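Ceasefire line at Drotstead - is the count going up or down?

sixten_k
Posted Aug 6, 2022
The monitors' report for May lists 142 violations on the Drotstead side. The one before it had fewer, but they couldn't get to two of their posts that time. I don't see how anyone can call this a trend.

Marit Magnusson
You can't call it a trend, but you can look at where the shells landed. 17 of them came down inside Gullano, which was supposed to be clear of heavy guns since the last deal.

rbrekke19
Supposed to be. Both sides signed and both sides kept their mortars. My aunt's street has had no water for 19 days and the repair crew won't go out without a written guarantee.

sixten_k
Who would give the guarantee? The monitors can't.

rbrekke19
The local commanders can. They did it in Pirnura and the pump station was running again in 4 days.

Marit Magnusson
Pirnura is well back from the line. I wouldn't compare the two.

Randi Dahlgren
I disagree with Marit. Pirnura was hit all through the spring, and the crew still got in because both commanders picked up the phone. The road from Solberg is open in the mornings now - slow, one checkpoint, bags get searched. Buses are running too. 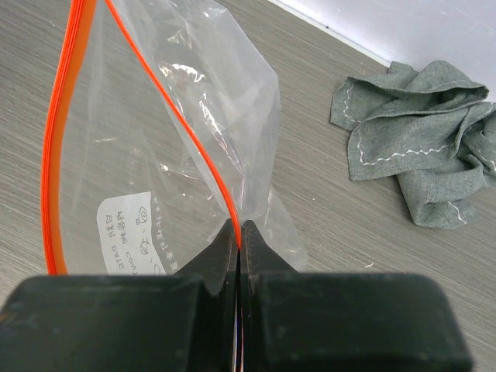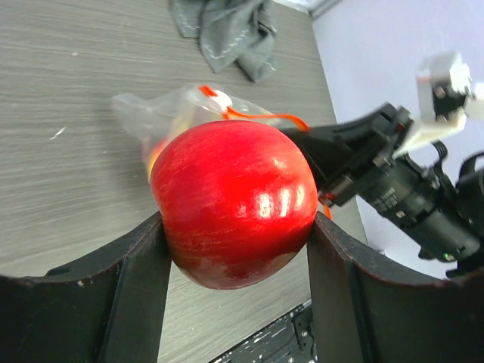

Ylva Brekke
Open for how long, though? It was open in May as well, and then it closed overnight with people stuck on the wrong side. I'd want the water deal in writing before I told anyone to go back.

sixten_k
Agree with that. Does anyone have a link to the text of the Pirnura agreement?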